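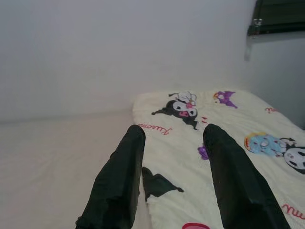
Printed pillow on a plain white mattress surface.

Newsletter > Winter issue > Bedding and laundry

Linen service: what changes in February

2022-12-20

The linen contract for the furnished units at Melarberg moves from Livon to Fakhoury in February. Rents and unit charges stay the same. Pickup days, bag labels and the way missing items are billed will be different, so please read this before the new bags arrive.

Livon has handled the sheets and towels since the furnished units opened. Its plant in Cendlow is closing its small-account line, and the company told us in the fall that it would not renew. We asked for bids and received two. Fakhoury's was slightly higher per pound but included delivery to each floor, where Livon has always dropped everything at the loading door. With 167 furnished units on the service, the time spent moving carts upstairs was costing more than the difference in price.

What is covered

The service covers sheets, pillowcases, bath towels, hand towels and the thin cotton blankets. It does not cover comforters, mattress pads or anything you brought with you. Printed pillows, throw pillows and children's bedding should stay out of the bags. Livon returned most stray items sooner or later. Fakhoury sorts by machine tag, and an item without a tag goes into a general bin that is emptied every month.

If you want to wash your own pillows, the large front-loaders in the basement will take them. Use a small amount of liquid detergent and run a second rinse. Check the care label first, as foam pillows should not go in a washer at all. Polyester fill can be dried on low, but stop the dryer halfway and turn the pillow over. Feather pillows need much longer than people expect, and a pillow that feels dry on the outside can still be damp in the middle. Printed covers keep their color better if they are turned inside out and washed cold.

Fitted sheets

We counted the stock at the start of the month and found 412 fitted sheets on the shelves and in circulation. Many have lost their elastic at one corner. These will be pulled as they come back and cut up for rags. Replacements are on order in the same size, with deeper pockets. The old ones were bought for the original mattresses and have always been tight on the newer ones, which is why the corners pop off at night.

To put on a tight sheet, start with the two corners at the head of the bed, then do the foot. Push the last corner down and lift the mattress slightly instead of pulling on the elastic. If a sheet in your unit does not fit, put it in the bag with a knot in one corner and it will be taken out of stock.
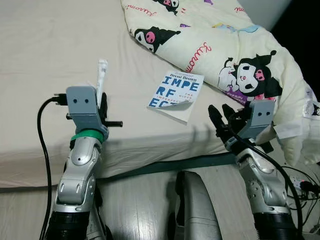

Bags, labels and pickup

New bags are blue for sheets and gray for towels. Each has a pocket for a card with your unit number. Please do not write on the bag itself. Leave bags outside your door by 8 a.m. on your floor's pickup day; the schedule will be posted by the elevators in the last week of January. Clean linen comes back the following week in the same bag.

Old Livon bags have to be returned to the front office before the changeover. We pay for any that are missing, including the torn ones.

Missing and damaged items

Under the old contract, losses were shared across the building. From February they are charged to the unit, after one written notice. Normal wear is not charged. Stains are not charged either unless the item has to be thrown away.

Questions can go to Karim Zoubi in the front office, weekday mornings. He also has spare unit cards and a sample of the new blanket.

Recent items
Basement dryers: vent cleaning finished
Radiator noise on the upper floors
Parking during snow removal
Front office holiday hours
Storage cages: renewals due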